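Why do tables crack?
Young Readers' Page, Fladari Museum of Everyday Things

A table looks as though it never changes. In fact, the top of a table is always moving a little. When a room grows warm, most materials swell. When it cools, they shrink. The change is far too small to see, but it happens again and again, perhaps 1000 times in a few years.

Damp air matters too. Wood takes in water from the air and becomes slightly wider. In dry weather it gives the water back. If one part of a table top moves more than another, the material is pulled in two directions — and a thin line may open.

Knocks and heavy loads can also start a crack. Once it has begun, a crack seldom runs straight. It follows the weakest path, bending as it goes.

Stains can look very much like cracks. A spill may run across a surface and dry into a long, wavy mark. To tell the two apart, ask an adult before touching. A crack can often be felt with a fingertip, while a stain is usually smooth. 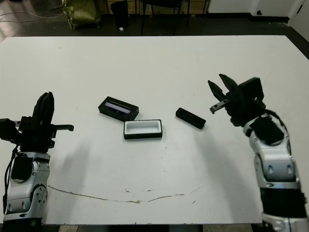
Osagie, May

A long, thin, brownish line wanders over the white table top, with small tan flecks along it. Would you call it a crack or a stain? Look also for the tiny specks and smudges elsewhere on the surface.

Words to learn
Swell: to grow larger.
Surface: the outside or top of a thing.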